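Greten Planner 2: a month with it
July 10, 2021

Seron sells this as a grasp planner that needs no tuning. I have heard that before, from Geneck among others, so I kept a list.

Setup first. The installer wants an older driver than the one most of us run, and the manual leaves this out until page 42. Once it was going, the interface was clean enough, and I liked being able to replay a plan step by step before sending it to the hand. That part I would pay for.

The planning is another matter. On boxes and mugs it did well. Give it footwear and the scores stop meaning much. A slide sandal is mostly a hole with a strap over it, and Greten kept rating the gap as a solid surface – 12 of its first 100 plans closed the fingers on nothing, all of them marked as high confidence. Manolis Stefanou at Antoniadis got better results by turning off shape completion altogether, which makes me wonder what the licence fee is for.

Support answered in two days and was polite. A fix is promised for August. I'll believe it when the release notes say which shapes were tested.

Buy it for the replay viewer if your budget is loose. For anything with a strap or a handle, ask for the trial and bring your own objects. Mine are still on the old planner, shoes included.
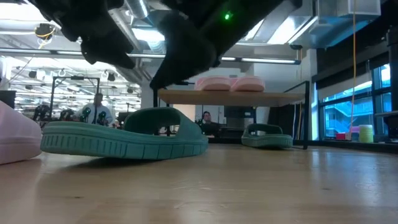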